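Section 5: Setting up a shared parenting calendar

This section explains how two separated parents can set up and share one calendar in Hadance. You will need your own account, the other parent's email address, and a copy of any agreement or court order that sets out when the children are with each of you. Nodix users can follow the same steps, but the menus are in a different order.

Before you start

Agree who will create the calendar. Only one person can do this, and the other joins by invitation. Both parents have the same rights once the invitation has been accepted.

Create the calendar

1. Sign in and open Family from the main menu.

2. Choose New calendar and give it a plain name. The children's surname works well, for instance "Bermúdez children". The other parent will see this name in every notice, so keep it neutral.

3. Add each child by first name and year of birth. Do not enter school numbers or medical numbers on this screen. They belong in Records (see Section 8).

4. Choose a pattern. Week on, week off is the default. If your pattern is different, choose Custom and mark the nights for each home over a period of 2 weeks. Hadance repeats the period until you change it.

5. Set the handover time and place. If handover is at school, tick School day handover and enter a second time for school holidays.

Note: The pattern is counted in nights. A day visit that does not include an overnight stay should be added as an event.

Invite the other parent

6. Open Sharing and enter the other parent's email address. The invitation stays open for 8 days. After that you must send a new one.

7. Wait for the status to change from Sent to Joined. Until then, nothing you enter can be seen by anyone else.

Caution: If there is an order limiting contact between you, do not send an invitation until you have taken legal advice. The invitation counts as a message from you.

Add holidays and activities

8. Enter school holidays first. Holiday nights replace the normal pattern and are shown with a striped background.

9. Add clubs, lessons and appointments as events. Each event can carry a short note of up to 797 characters and one picture, which both parents can open from the day view.
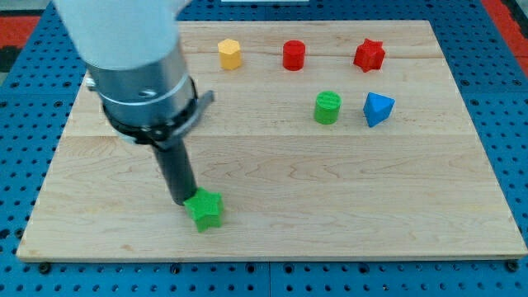 10. Set a reminder for each event if you want one. Reminders are personal and do not go to the other parent.

Ask for a change

11. Open the day you want to change and choose Request swap. Pick the day you are offering in return, or leave it blank.

12. Keep the message short and give only the reason for the swap. Messages cannot be edited or deleted after sending, and both parents can print them.

The calendar does not change until the request is accepted. A request with no answer lapses at 6 pm on the day before the swap.

Note: Accepting a swap does not alter a court order. If the same change comes up often, speak to a mediator or solicitor about putting it in writing.

If you use the Bollora add-on for shared expenses, connect it now from Settings, then Linked services. Both parents must approve the link.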